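Débrancher un câble SATA avec un bras : entretien avec le constructeur de Korkum

Publié le 07/09/2023

Korkum est une cellule de démontage d'ordinateurs de bureau, montée dans un atelier partagé de Flelbridge. Son constructeur, électrotechnicien de formation, y consacre ses soirées. Il a demandé que son nom ne soit pas cité. L'entretien a porté sur la préhension, le câblage et les supports imprimés.

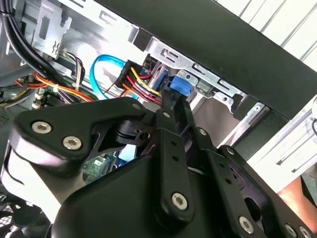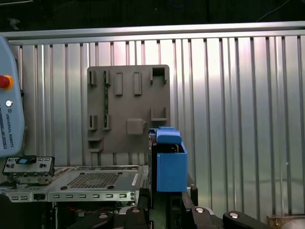 Première vue : la pince dans le boîtier, sous le connecteur de données bleu. Seconde vue : le pupitre Universal Robots, la plaque gris-brun et le support bleu imprimé en 3D.

Le choix du connecteur SATA comme première tâche tient à sa géométrie. « La prise est rigide, le câble ne l'est pas. Tant qu'on saisit le corps en plastique, la position est connue à l'avance. Dès qu'on touche au câble, il faut tout recalculer. » Le connecteur d'alimentation voisin pose un autre problème : son faisceau de fils rouges, jaunes et noirs occupe une partie du volume d'approche. La trajectoire programmée arrive donc par le bas, doigt central en tête.

L'effort d'extraction est plafonné à 44 N. « Au-delà, j'arrête le cycle et je regarde. Un connecteur à languette métallique qui n'est pas déverrouillé ne sortira pas plus facilement à 70. » La vitesse d'approche est limitée à 12 mm/s à l'intérieur du boîtier, contre 200 mm/s en dehors. Ces valeurs ont été fixées en juillet, après une série d'essais sur des cartes mères hors d'usage.

L'éclairage reste le point faible. La tôle de la baie de disques renvoie une forte lumière, alors que le fond du châssis est dans l'ombre. « Je règle l'exposition sur le connecteur et j'accepte de perdre le reste. Un diffuseur est prévu, je n'ai pas encore trouvé où le fixer sans gêner le poignet. »

Le séquenceur, baptisé Novow, tourne sur un PC séparé. Il enchaîne les points enregistrés au pupitre et compare l'effort mesuré au seuil. Le code dérive d'une bibliothèque interne du petit bureau d'études Ó Súilleabháin, qui en a autorisé la réutilisation. « J'ai gardé la gestion des défauts et réécrit les mouvements. »

Les supports ont été repris plusieurs fois. Le bleu en est à sa troisième version ; les deux premières fléchissaient au niveau de la fixation latérale. Les parois ont été épaissies et le sens d'impression modifié, couches parallèles au montant noir.

La suite concerne les nappes et les petits connecteurs de la carte mère, dont le verrou demande une pression latérale avant la traction. Les doigts actuels ne conviennent pas. Un nouveau jeu est dessiné, il reste à usiner les axes.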